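The Rules Taped to the Wall at Nustetti
How one robotics shop decides what its arms may touch, and who gets to stop them

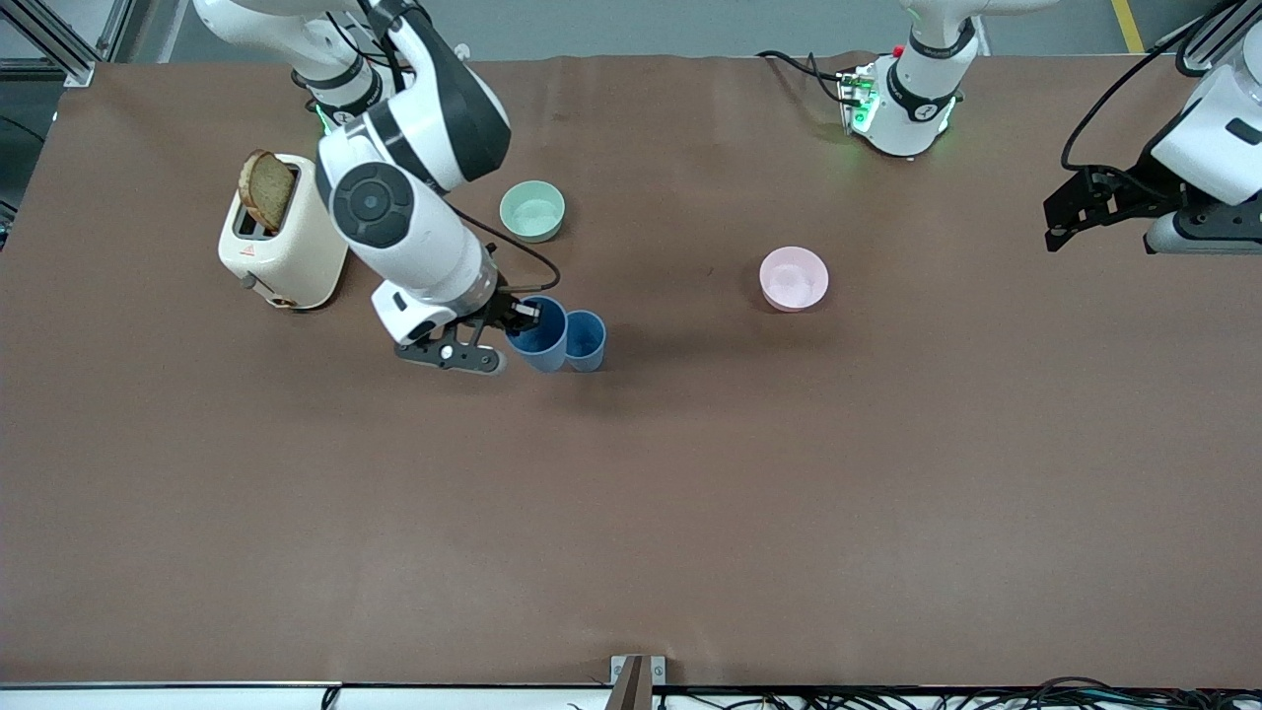
Last updated: 2026-09-20

The rule book at Nustetti fits on two sheets of paper. The first is taped to the wall by the door. The second is in a plastic sleeve at each work table, and it is the one people read.

Nustetti trains two-armed robots to do kitchen chores. The tables are set with cups, bowls and small appliances, and a person guides the arms through a task again and again until there is enough recorded work to learn from. A toaster with a slice of bread in it is a normal sight on the tables. So is a gripper closing on the rim of a plastic cup with a second cup standing almost against it.

Ansel Holloway wrote the current rules in April. Before that the shop had a 31-page manual that came with its first pair of arms, plus a set of habits passed from one operator to the next. Some of the habits were good. Others contradicted each other. One shift wiped down the table between runs and another left crumbs where they fell, and the recordings from the two shifts could not be used together.

"I asked six people where you stand when the arms are moving and I got four answers," Holloway says. "All four of them thought it was written down somewhere."

He started with the floor. Yellow tape marks where a person may walk while the arms have power. Step over it and the operator has to stop the run, even if the visitor only wants a pen. The run is logged as stopped and is not used. Operators complained about this for the first month, mostly because they lost work they considered good. The rule stayed.

Next came the table itself. Every table gets a plain cover in a single color, laid flat and checked at the start of the shift. Small creases are allowed. A fold high enough to tip a cup is not. Loose cables have to be kept out of the area where objects are placed, and any cable on an arm has to have enough slack for the wrist to turn through its full range. That last item is checked by hand, with the power off.

The appliance rules took the longest to write. A toaster may be used, but its cord stays unplugged from the wall during training. Bread is replaced at the start of each shift. Warning labels stay on. An operator once peeled one off a kettle to make it look tidier, and the kettle was taken out of use until a new label arrived.

Holloway keeps a log of every stopped run. Between April and the end of August the shop recorded 2,686 runs, and 278 of them were stopped early. He sorts the stops by cause. Dropped objects were the largest group. People crossing the tape came second, and most of those crossings happened at shift change.

The fix for shift change was simple. The arms are now parked and powered down before the next operator comes in. It costs each table 20 minutes a day.

Other shops have asked for copies. Grerkine, which tests warehouse grippers, took the floor rules as they were and threw out the rest. Jakab uses the table sheet but changed the section on covers, as its robots work on bare steel. Ronow, a smaller outfit with a single work cell, wrote back with 14 questions, and three of them led to changes in the Nustetti version.

One was about cups. The old text said that objects should be "reasonably spaced." Ronow wanted to know what that meant. Holloway and two operators spent an afternoon on it and ended up dropping the phrase. The sheet now says that objects may stand close together if the task calls for it, and that the operator must write the starting layout in the log before the arms are switched on.

Another was about hands. If an object falls over, may the operator reach in and set it upright? At Nustetti the answer is no while either arm has power, including an arm that is not being used for the task. Both get stopped, the object is set up again, and the run starts over from the beginning.

The third dealt with who can call a stop. The sheet used to say the operator. It now says anyone in the room, and the person who calls it does not have to give a reason until the arms are still.

New operators read both sheets on their first day and sign the back of the second. They then watch a full shift from behind the tape before they guide an arm. Holloway reviews the text twice a year. The next version will have a section on glass, which the shop has not allowed on its tables so far. He has a draft and is not happy with it yet.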